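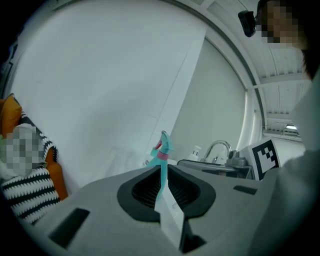
Teal spray bottle top with a dusty-pink collar, against a white wall.

Home Docs Object sets Changelog Contact

2 min read

Wuvari Household Objects – Spray Bottles

Spray bottle subset of the Wuvari object collection. Contains 682 images in 3 folders:

- `heads/` – spray tops, collar and trigger area
- `bodies/` – bottles, labels facing away where possible
- `shelf/` – bottles stored with other cleaning items

Labels

Six part labels are used: head, nozzle, collar, trigger, neck, body. Color is recorded per part. A partly hidden part is labeled if its color can be read. Fill level is not recorded.

Known issues

Teal and green were merged in the first release and split again in October. Small triggers are under-labeled in `shelf/`.

Maintainers

Marjan Rezaei (labels), Olga Leitão (releases). Send corrections with the file name and part label.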